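District grant formula - per-capita vs. flat share

jzavala
The Valdovinos district transfer went from a flat share to a per-capita formula in March. Per-capita rate is 608 for every registered resident. Has anyone checked which population count they used? The annex does not say.

X_Ventura
Registry count, not the census. For Grusau that gives 1,559 residents. The census figure is higher by roughly 15 percent due to seasonal workers who never register.

jzavala
Then Grusau is underfunded on water and road maintenance. Those costs follow actual use.

hnava
Disagree. The registry is updated every quarter and the census is years old. A formula needs a number that can be audited. Seasonal load is supposed to be covered by the supplementary line, section 2 of the annex.

X_Ventura
The supplementary line is capped, and the cap was set under the old formula. Irnano hit it last year before the summer was over.

hnava
Then raise the cap - leave the base alone. Changing the population source reopens every district's allocation.

lertchai_k
Does the cap apply per district or to the pooled amount? I read it as pooled.

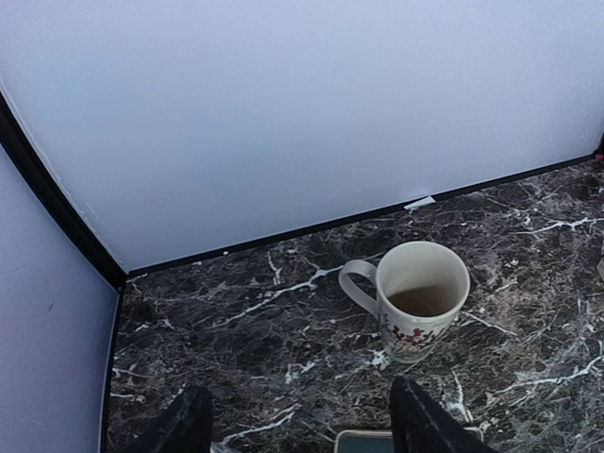 Hazem Ouazzani reads it as per district and points to the wording "each receiving authority" in the second paragraph. On a pooled reading, Irnano could have drawn on what Grusau left unspent.

lertchai_k
That paragraph covers reporting duties. The cap is in the fourth, and it says "the total available."

jzavala
I have the budget office on the phone Sunday at the open session, 10 a.m. Will ask for the pooled/per district answer in writing.

hnava
Ask for the count date too.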